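Plostell Gripper Kit, Classroom Edition

Item 1341. In stock, ships Tuesday.

The Plostell is a two-finger gripper for clubs and classes that already own an arm and would like it to pick something up. It bolts to the Koivisto student arm and to most things a determined sophomore can drill holes in. You supply the arm, the power and the patience.

We sell a lot of these in March, when the Wirton Tabletop Challenge posts its object list and teams discover that foam cubes are off the menu. The list leans toward gift shop: candles, jars, little vases. Wide fingers help. So does practicing on the real shapes early, before the bus is booked.

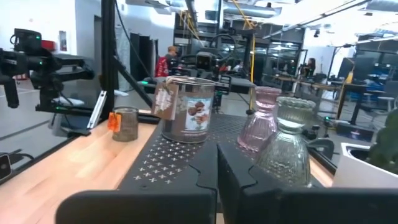 Practice objects for a table-clearing run: candles, a ribbed glass jar and a pink vase.

What's in the box:
2 fingers, black
1 drive unit with cable
13 screws (you need 12)
3 sets of stick-on finger pads, soft, medium and regrettable
Printed lesson guide from Plivanness, with a worksheet on grip force

Assembly takes one class period, or two if the students are allowed to read the instructions aloud to each other. The control code runs on the same laptop as the arm. Set the force limit low to begin with – the default was chosen by people who test with wood blocks.

Will it pick up glass? Yes, with the soft pads and a slow close. Will it pick up your glass? Start with something from the thrift store.

Spare pads are sold separately. Returns are accepted unless the kit has been painted in team colors. School purchase orders welcome – please put the item number on them this time.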